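Section 7: Washing delicates and dark items
Nestard washer-dryer, user guide

1. Empty all pockets and close zips.
2. Wash dark fabrics on their own for the first few washes.
3. Turn the dial to Gentle and press Start.
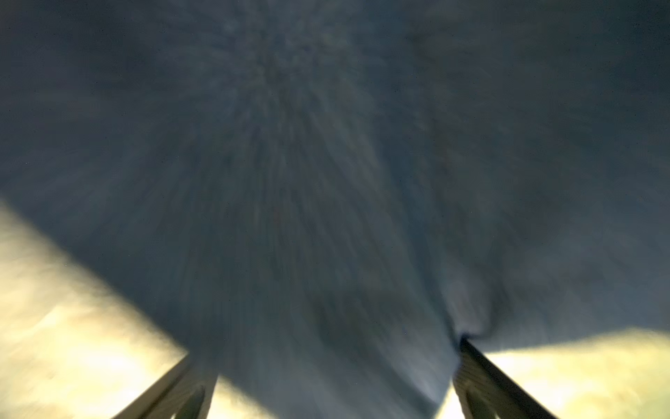 Fig. 1. Soft dark blue-grey fabric.

Note: Do not use fabric softener on fleece or towels.

4. Leave a gap between the machine and the wall behind it. The hose must not be bent or squashed.

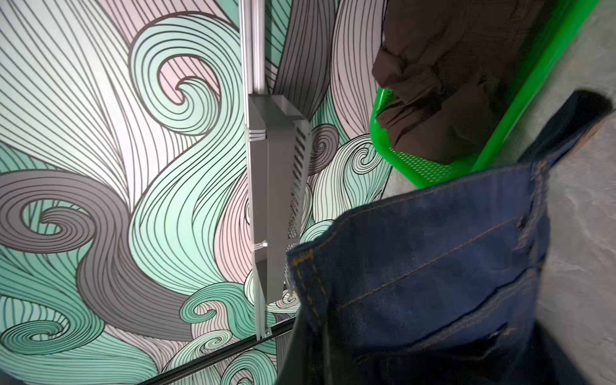
The machine gives off warm, damp air when drying, so keep a window open during the cycle. Painted walls can be wiped with a damp cloth. If yours has a printed panel, such as one with mint, grey and pink waves, test the cloth on a small corner first.

Caution: Do not reach into the drum until the door light goes out.

5. Sort the next load before the first one ends.
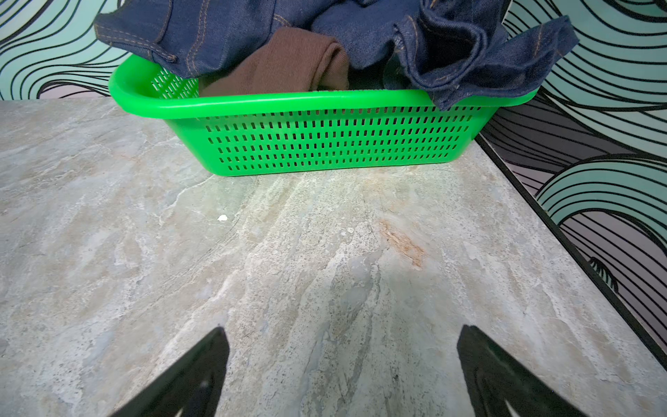 Heavy cotton takes longer to dry than shirts or bedding. Choose Extra Dry and add 2 cups' space in the drum for air to move. Denim with contrast stitching, like the dark indigo piece in the green basket, should be turned inside out. Do not fill the drum to the top.

6. Clean the lint filter after each drying cycle.

If code 412 shows, switch off at the wall and call Zotetti Service. Guide revised 05/12/2020.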